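Boltthorpe Display Apple, Red and Gold
Item 2448
Supplied by Ginting Display Supplies

Replica apple for shop windows, fruit bowls, catering displays and classroom use. Not edible.

Colour: tomato red over most of the skin, changing to fine red streaks and speckles on golden yellow at the shoulders. The stem cavity is yellow.
Finish: smooth gloss.
Stem: thin, dark brown, curved to one side.
Form: round, slightly lopsided, with a broad top.
Pack size: 9 per carton, one colour only.
Carton weight: 530 g.

Colour distribution varies between pieces and is not grounds for return. Mixed cartons with the green or russet replicas are made up to order; allow two extra working days.

Care: wipe with a soft, damp cloth and dry straight away. Do not use solvents or abrasive cream cleaners. Keep out of direct sun in north-facing windows, as the red will fade before the yellow. Store in the moulded tray supplied with the carton.

Replaces the Lilik apple, discontinued in October. The two finishes do not match and should not be mixed in one bowl.

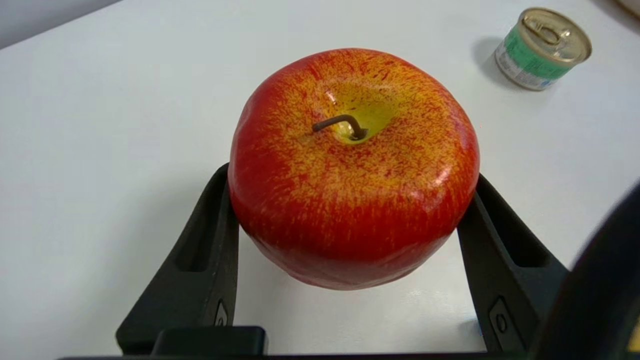
Adi Pelupessy: Does the green one come in the same size? I need both for a grocer's counter and the catalogue only gives the carton weight.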